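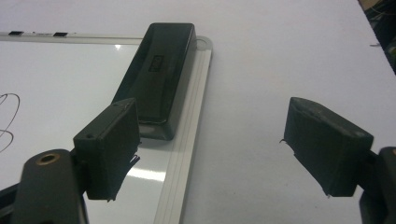
Our Visit to the Rekik Open Day
A report for the Introduction to Automation class, spring term

Why we went

Our class had spent most of the term reading about robot arms and watching videos of them, and by the time the invitation came around I think all of us were more than ready to stand next to one. Rekik is a small company on the second floor of an old printing building in Stendora, and once a year they open their workshop to students and neighbors for an afternoon. We went on a Wednesday, right after lunch, on the city bus (which was late, so we missed the welcome talk, but somebody kindly gave us the short version by the coat rack).

What we saw first

The big room has a row of plain white tables, and each one had its own little household job going on. There was a table for folding towels, one for sorting silverware, and one for wiping a whiteboard, and that last one is where our group ended up spending nearly the whole visit. We had expected something grander, I admit! But the longer we stood there, the more there was to ask about.

The whiteboard job works like this. The board lies flat on the table, somebody scribbles on it with a black marker, and the eraser gets set down on the board. Then a person picks up the hand-held gripper, which has two black finger pads and a camera looking down between them, and uses it to take hold of the eraser and rub the marks away. Every try is recorded. Later on, the recordings are used to teach a robot arm to do the same job with the same kind of fingers. The Rekik people told us they want 1,000 recordings of wiping before they start training, and on the day we came they had 800.

Having a turn

They let us try it, and this was easily the best part of the afternoon. I had thought it would feel like using kitchen tongs, and it does a little, except that you have to stop thinking about your own hand and start thinking about where the pads are. My first try was not good. I came in too low on one side and pushed the eraser along the board instead of picking it up. On the next one I opened the fingers wide, came down slowly with a pad on each side, and closed them, and it felt wonderful, like winning something at a fair.

What makes it tricky is that a whiteboard is so shiny. The ceiling lights show up on it as bright bands, and a faint mark inside one of those bands is very hard to see on the screen even when you can see it fine by leaning over a bit. We asked if they would turn the lights down, and the answer was that people's homes and classrooms have glare too, so they leave it alone and even move the board between tries.

The other thing we learned is that the pads wear out. They get dusty and their edges start to fray, and the team keeps spares in a drawer. At Gemmont, their partner lab across the river, they change pads after 200 recordings. Rekik goes more by feel.

The arm demonstration

At three o'clock everybody gathered for the arm itself, which the company calls Ghumman. It wiped a board on its own, using what it had learned from an earlier and smaller set of recordings. It took up to 2 minutes for each board, and it left a gray smear in one corner that it kept going back to, a bit like a person who has been told to clean and is hoping to be let off. The small kids in the crowd cheered for it anyway, and so did we.

What we would like to do next

Our group would like to build a simple pair of fingers in the school shop and compare soft pads with hard ones on the same eraser. We have asked Rekik if we may borrow a worn pad to measure, and they said to write to them after their move in October. We would also like to go back next year, on an earlier bus.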